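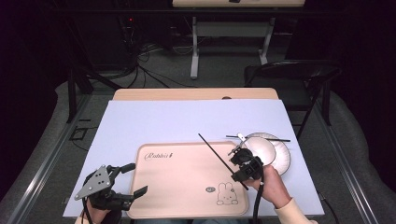 The first thing Maureen Bramwell did when I got to Cudham was hand me a pair of grippers and tell me to clear the table. No robot anywhere. "You're the robot this month," she said, and went off to find her coffee.

I've been writing about automation long enough to expect a big orange arm behind a fence. The Cluddale project does its teaching by hand. You hold a gripper in each fist, each with a cable trailing off it, and you do ordinary chores – stack the plates, pick up a chopstick, put it on the tray. The camera records what the gripper is up to, and a program called Ostach learns from the recordings.

I was terrible! Chopsticks are thin and they roll, and you lose all the feeling in your fingertips when there's a pair of jaws out in front of them. My first try took most of a minute. Maureen does it in 8 seconds and talks the whole time.

Her question is a pretty simple one: how many of these little performances does a machine need before it can manage alone? The team collected 3496 of them over the winter, then trained Ostach on bigger and bigger piles. With 900 it grabbed the chopstick fine but kept dropping it short of the tray. At 1696 it mostly got there. Using the whole lot barely helped, and that bugged everyone until March, when Penrose (the room next door, where they do the testing) swapped in a different set of plates and the full-data version pulled way ahead.

So the extra practice was buying something, just on dishes it hadn't met before. Maureen wants to try bowls next. She also wants messier people, she told me, looking at my plates, and asked if I could stay until four.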